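News > Workshops > Builds

Two-armed folding machine takes shape at the Okell workshop

A pair of robot arms built to fold laundry is now running most evenings at the Okell shared workshop. The machine is the work of Kulsoom Yousafzai, a member who started it in her spare room and moved it to the workshop in February when it outgrew the desk.

The build, which she calls Garkmont, uses two small arms facing each other across a flat surface. Each has its own motors, wiring and gripper. Ms Yousafzai cut and drilled the brackets on the workshop's own machines and wrote the control software at home. She has spent £293 on parts beyond what she already owned, most of it on motors and cable.
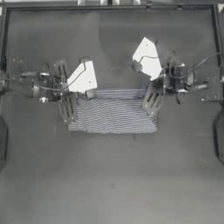

Garkmont is meant for shirts, towels and pillowcases, the items Ms Yousafzai says take up most of her ironing day. She began with tea towels and moved on to clothes once the arms could pick up a single layer. Striped cloth is useful at this stage, as a wrinkle shows up at once in the lines, and the narrow dark and white stripes make it plain when one side has been pulled further than the other. The grippers come in from both sides, each with a white angular finger and a black slotted plate, and the spacing between the two has been changed several times. An earlier set of fingers was too blunt to get under a hem.

Progress has been uneven. The arms were first driven by hand, with Ms Yousafzai moving a matching pair of levers while the computer stored each movement. She set herself a target of 1,000 recorded folds before letting the software try by itself, and reached it after three months. Many of the early ones had to be thrown out after a loose connector on the left arm gave false readings.

"I lost a fortnight to that connector," she said. "I'd taken the whole shoulder apart before I thought to wiggle the plug."

The second problem was grip. Thin cotton slid out when the fingers closed too gently, and creased badly when they closed too hard. She settled on a setting between the two and slowed down the last part of each reach. A small camera near the gripper was added later, so that the software could follow the edge of the cloth at close range.
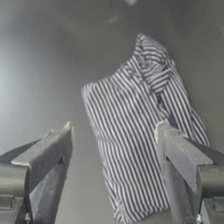 The added view also meant new cables, which had to be long enough for the arms to turn without pulling. Two of them snapped at the wrist before she changed the route. Telard, the electronics group that meets at the workshop on a Thursday, helped with the soldering and lent a bench power supply until the permanent one arrived.

Sleeves are still the hardest part. A towel has four corners and not much else to go wrong, but a shirt has to be laid out before it can be folded, and a sleeve caught underneath can spoil the rest. Ms Yousafzai is working on a separate routine which shakes the shirt out and puts it down again before the first fold is tried.

She plans to publish the drawings and a parts list once the bracket design has stopped changing. Bugti, a smaller single-arm build by the same maker, was shared in that way and has since been copied by other members. 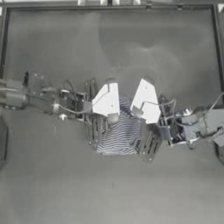 Can members try the machine themselves?

Once they have done the workshop's safety induction, members can book a slot with Ms Yousafzai, who will be present while the arms are switched on. They should bring a towel or a plain shirt without heavy buttons.

Work on the sleeve routine is expected to carry on through the spring. The machine will stay at its present bench until then.

Recent items
New extraction fan fitted above the laser cutter
Bugti: drawings and parts list updated
Telard soldering evening moves to the upstairs room
Lathe induction dates
Lost property from the wood shop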